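Media, Law and the State - notes for session 2
Wed 9 September

Access and licensing. How governments control reporting without banning it

Read before class: course reader p. 51 to the end of the chapter. The Plader case is in the back, skip the appendix.

Starting point

Last time was direct censorship - a text gets stopped, cut, pulled. Today is about everything that happens before there is a text. Who gets into the building, who gets a press card, who gets a visa, whose calls are returned. Harder to measure. Usually legal on paper.

Terms you need

Accreditation: formal permission to work as a reporter, from a ministry or a press council. Look at who sits on the body and whether a refusal has to be explained in writing.

Prior restraint: order not to publish. Came up last week, don't mix it up with accreditation on the exam.

Chilling effect: people stop doing legal things out of fear of the consequences. Easy to claim, hard to prove. More on this in February when we do methods.

Working case: Prultura

We use this one all semester so get the basics down now. Press law rewritten, every outlet must re-register. Old law had one page on registration, new one has a whole chapter. 245 outlets on the register before, 100 after the first round. The government's line was that most of the missing ones were dormant anyway. Partly true. The regional weeklies were not dormant, and the Idden papers went almost completely.

Note the fee. Flat fee, same for a national broadcaster and a village weekly. Nothing in the law mentions content at all. Courts looked at it and found no restriction on speech, becuase the text treats everyone the same. Question for discussion - is a neutral rule neutral if the effect falls on one region?

Then the travel permits. Reporters going to Idden need one from the district office, valid for a single trip. Permits are seldom refused. They are late. A permit that arrives after the hearing or the election is not much use, but there is no decision to appeal against either. Remember this point, it comes back with the Mao Valley protests.

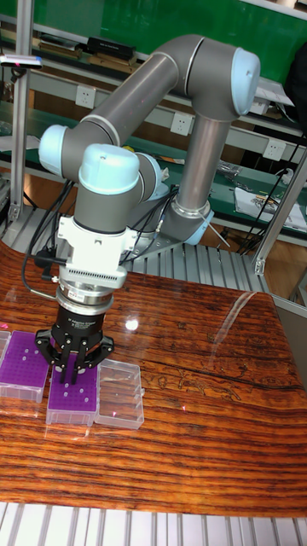
Comparing with Plader

Plader has no registration at all. Anyone can publish. But court and parliament passes are handed out by the speaker's office, renewed each session, no published criteria. Small press corps, everybody knows everybody. Editors there say they've never been censored and I think they mean it. Look at what gets covered though, and by who.

So two models
- formal gate, wide rules, appeal exists but slow (Prultura)
- informal gate, no rules, no appeal (Plader)

Don't rank them. Students always want to rank them. Say what each one makes easy and what it makes hard.

For next week

One page, typed, on the fee question. Use the text of the law and not just the press summaries, the summaries get the appeal deadline wrong. Bring a printed copy, we will swap them in class.

Seminar group B is moved to the small room upstairs, same time. Slides go up tonite if the site is working.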